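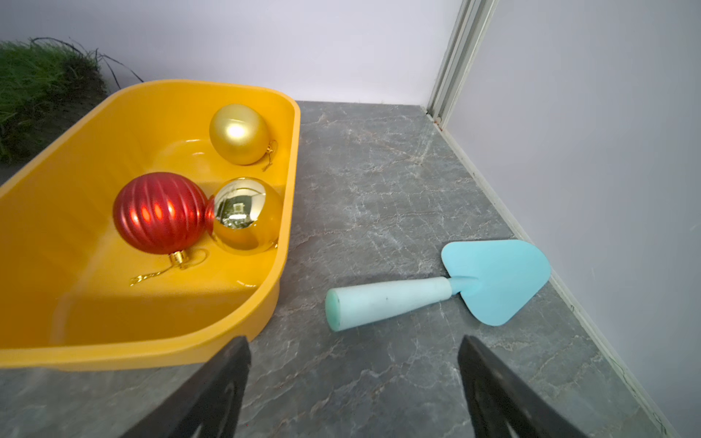
第四讲讲示教,也就是人怎么把一件事“做给”机器人看。课程大纲上写的是“从演示中学习”,听上去像机器人坐在第一排认真记笔记,其实记笔记的是硬盘,机器人只负责被人拽着走。本讲的例题从头到尾用同一张台面:一只橙黄色的塑料盆,盆里三个圣诞挂球,盆外的大理石纹台面上平放一把浅蓝色园艺小铲。三个球里,一个哑光金,一个红色带竖棱,一个金色亮得能照见周围的东西。任务说明只有一句话:“把球拿出来。”上届有人问拿哪一个,这个问题值两分,我当场给了。

一、两种教法

第一种叫拖动示教(kinesthetic teaching)。把手臂切到零力或重力补偿模式,人抓着末端走一遍,控制器按固定频率记下关节角。优点是直观,关节走不到的地方你也拖不过去,所以录下来的轨迹在运动学上总归可行。缺点是你的手和半个身子也进了相机视野。模型很快就会学到,每次抓取之前画面里应该先出现一只袖子。部署时袖子没来,它就等着。

第二种叫遥操作(teleoperation)。人坐在旁边,用主手、手柄或者一副同构的小臂去带动从臂。画面干净,人也不累腰,代价是延迟和触觉。没有力反馈的时候,你对“夹住了没有”的判断全靠眼睛,而眼睛在这件事上的信用记录一向很差。

选哪种,看任务,也看实验室还剩什么能用。本学期拖动示教用 Overgaard 那台,遥操作用 Vevby。Vevby 的主手第二关节有点涩,先空转几圈再录。已报修,报修单的编号是 109,不必再报了。

二、记录什么

一条演示(episode)至少包括以下几路:

腕部相机图像
关节位置与关节速度
夹爪开度(指令值和实测值都要)
末端位姿
操作者按下的开始、结束标记
任务的文字说明

夹爪的指令值和实测值不是一回事。你命令它闭到零,它停在某个开度不动了,中间那一段差距就是球存在的证据。上届有一组只存了指令值,训练出来的策略对着空气夹得非常坚定。

时间戳统一用采集主机的时钟。相机有相机的时间,手臂有手臂的时间,两边各自都很有信心。对齐的脚本放在 Brinley 数据仓库的 tools 目录下,请用它,不要自己写。自己写过的同学请把自己写的删掉。

三、一条好演示长什么样

先说速度。人做熟了会越来越快,录到后面每条都像赶末班车。策略学到的是动作分布,前半批慢悠悠、后半批风驰电掣,平均下来是一种谁也没做过的动作。请保持一个自己能坚持一下午的速度。

再说犹豫。夹爪悬在目标上方,你想一想,再想一想,手没动,数据在涨。这些静止帧会教会机器人思考人生。录完以后用脚本剪掉长停顿,但接触前后的短停顿要留着,那是真在对位。

然后是一致性。先拿哪个球,从哪一侧下爪,夹球身还是夹金色的小帽,整组同学开录之前商量好。两个人一个从左下、一个从右下,单看都对,混在一起训练,模型取个中间值,正好杵在球顶上。想保留多种做法也可以,那就换一个能表示多峰分布的策略,并且在报告里写清楚,不要等我问。

最后是多样性。上一段让你们保持一致,这一段让你们制造变化,我知道这看起来像两个老师写的。一致的是做法,变化的是条件:球的位置,盆的位置,小铲放左还是放右,灯开几盏。每录几条就挪一次。挪完不要退后两步欣赏,直接录。

四、例题的几处麻烦

(1)反光。镜面的金球会把周围映进去,还映得变了形。手臂一动,球面上的图案跟着动。依赖颜色或局部纹理的检测器在这里很容易出丑,请在测试集里专门留出这一类初始摆放。

(2)挂绳。挂球带着细绳,有的垂在球侧,有的松松地绕在盆底。绳子不在任务说明里,也不在多数人的抓取规划里,但它完全有能力卷到另一个球上,或者夹进指缝里。抬起之后请停半秒看一眼腕部画面,确认你提起的数量是一。

(3)相邻。红球和亮金球挨在一起,亮金球的另一边又靠着盆壁。想从侧面下爪夹亮金球,手指得先有个缝。常见的处理是先取红球,或者用一根手指轻轻拨开再夹。拨开这个动作要算进演示里,别停止录制、伸手帮一把、再继续录。硬盘会忠实地记录一个球的瞬间移动。

(4)盆沿。盆沿宽而且平,手指下降时容易先碰上它。拖动示教时你能感觉到,遥操作时你多半是听到的。碰了就碰了,只要最后完成了任务,这条可以留,标签写“接触容器”。

(5)小铲。它与任务无关,作用是躺在那里。策略如果去抓铲子,说明任务说明那句话它没看,或者你们没把它喂进去。后一种情况更多。

五、失败的演示

不要删。掉球、夹空、绳子缠住,都标上失败存下来。训练行为克隆时可以不用,分析的时候用得着,做纠正式采集(DAgger 一类)时更用得着。失败之后自己救回来的那种最珍贵:球滑了一下,你重新张开、对准、再夹。机器人上线之后大部分时间就处在这种局面里,而它见过的演示里人人都一次成功,所以它没有地方学。

往届的数据集叫 Skaneck,一共 591 条,其中标为失败的 21 条。我对这个比例持保留态度。人类的抓取水平没有这么高,人类按删除键的水平倒是有的。

六、本周作业

每组用同一张台面录 350 条,拖动和遥操作都要有,比例自定。其中初始摆放不得全部相同,我会抽查前十条和后十条,看看你们是不是录到后面就懒得挪盆了。

提交内容:数据(传到 Brinley,文件夹按组号命名),一页说明,一张成功率表。说明里请回答:

两种教法各自的单条平均时长是多少,差在哪一段?
同一套网络分别用两份数据训练,失败的方式有什么不同?
把小铲拿走以后,成功率变了没有?变了的话,请解释一把铲子凭什么。

截止时间是下周二晚上十点。服务器九点半左右会变慢,每年都这样。

七、上机注意

急停按钮放在够得着的地方,“够得着”指坐着的时候。
拖动模式下松手之前先确认手臂不会自己往下沉。
长头发扎起来,挂绳、工牌、耳机线收好。
两个人一组,一个操作,一个看画面并负责按标记。两个人都去操作是不行的,Vevby 只有一副主手。
用完把球放回盆里。放回去这个动作也可以录,算附加任务,不加分。

参考阅读见课程页第四讲条目。第五讲讲动作分块和时间集成,请先把作业里的停顿剪干净再来。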